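How I Finally Got My Mugs and Cups Out of the Cupboard Avalanche

If you open your cup cupboard with one hand up, ready to catch something, you and I have the same kitchen. Mine has a single upper cabinet for everything we drink out of, and for years it was stacked two and three high, with the cups we like at the back and the free ones from conferences right up front. Last September I spent a morning fixing it, and I've had enough people ask about the under-shelf racks that I figured I'd write the whole thing down.

You don't need much. I used:

A tape measure
A pencil and some scrap paper
A damp cloth and a dry one
Two under-shelf wire racks (the kind that hang below a shelf or tabletop)
A few clear rubber bumpers
A box for the cups that are leaving

No drill, no screws, and I got it all done before lunch.

Step 1: Take everything out

Yes, everything. I know it's tempting to work around the stuff you think is fine where it is, but you really can't see how much height you've got until the shelf is bare. I laid a towel on the counter and put the cups down on it in rows. My friend Mwajuma Kirui came by for coffee at exactly the wrong moment and had to drink hers standing up – sorry, Mwajuma!

Wipe the shelves while they're empty. Mine had a ring of something under the honey jar that took hot water and a bit of patience.

Step 2: Decide what stays

I sort by how often I reach for a thing. Everyday cups go in one group, company cups in another, and then there's the pile that I'd forgotten we owned. I was pretty strict with that last pile. Chipped rims go (they're no fun to drink from and they're hard to get clean), and so does anything with a handle too small for my fingers.

The sentimental ones are trickier. I've got a lopsided mug my nephew painted, and it holds pens on my desk now. Cups can have other jobs. I have a tapered one that's perfect for teaspoons, and another that catches rubber bands and bread ties.

Step 3: Measure, and measure the cups too

This is where I messed up the first time. I measured the gap between my shelves, bought racks that fit the gap, and came home to find that my tallest cups wouldn't stand underneath. So take three numbers down: the height between the shelves, the thickness of the shelf board, and the height of your tallest everyday cup.

The rack has to slide onto the board, so the thickness matters more than you'd think. My board is 19 millimeters thick. The first rack I brought home was one of the Flondier ones from the discount store, and its arms were too tight to go over the edge without scraping. The Havix one had a wider opening and slid right on. If yours is a bit loose, don't return it yet. Look at the bumper trick in Step 5.

While you've got the tape out, write down the depth of the shelf as well. A rack that sticks out even a little will stop the cabinet door from closing, and you'll find that out after you've loaded it, ask me how I know.

Step 4: Hang the racks

Start from one side and slide the arms over the front edge of the shelf, keeping both sides level as you push back. If it catches, don't shove. Pull it out, check that you've got both arms on the board, and try again a little slower. I like to crouch down and look up at the underside of the shelf as I do it, because from standing height you can't tell whether the wire is sitting flat.

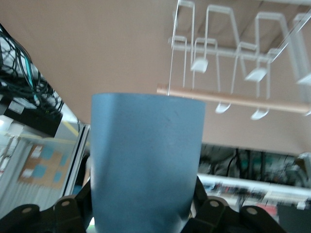

Once the rack is on, give it a gentle tug downward with your whole hand. A little bounce is normal with wire. If it tips forward or one corner drops, it isn't all the way on. I left mine empty through one pot of coffee, then went back and tugged it again before I trusted it with anything breakable.

Step 5: Add bumpers if it slides around

Those little clear dots you put on the inside of cabinet doors are great for this. I stuck one on top of the shelf under each arm, right where the wire touches. They take up the slack and keep the metal from marking the finish. A pack of 50 cost me less than a fancy coffee, and I've since put them under picture frames, the cutting board and one very noisy trash can lid.

Make sure the surface is dry before you stick them on. I was impatient with the first set and they came off on my thumb.

Step 6: Load it, light things first

I keep the heavy stoneware on the shelf itself and use the hanging racks for lighter stuff: espresso cups, saucers, the kids' plastic tumblers. Check the packaging for the weight limit and then stay well under it. Cups on a wire rack should go in rim up if they have narrow bottoms, and you want the base sitting across at least two wires so it doesn't lean. If you've got a cup that wobbles no matter what, put it back on solid wood and give that spot to something flatter.

Leave yourself some finger room, too. Slide your hand in and lift out the back cup. If you have to move two others to do it, there's one too many in there.

Step 7: Live with it for a while

I moved things around quite a bit in the first couple of weeks. The tea cups started out on the right because it looked nicer, but the kettle's on the left, so that lasted until my second cup of tea. My neighbor Shabani Mwaipopo did the same project after seeing mine and went the other way – he hung his rack under a side table and keeps his cups right out in the open, next to the coffee grinder. He loves it! I'd be dusting all the time, but his place gets a lot less flour in the air than mine does.

A few leftover notes

Coated wire is easier to wipe than bare metal, and it's quieter when you set a cup down.

If your shelf has a lip on the front edge, measure the lip and not the board.

Glass shelves are a no from me. I just don't like the idea of weight hanging off the front edge.

For the cups in the leaving box, I washed them, wrapped them in newspaper and dropped them off at the thrift store on Skunurum Street that same afternoon, so I couldn't change my mind.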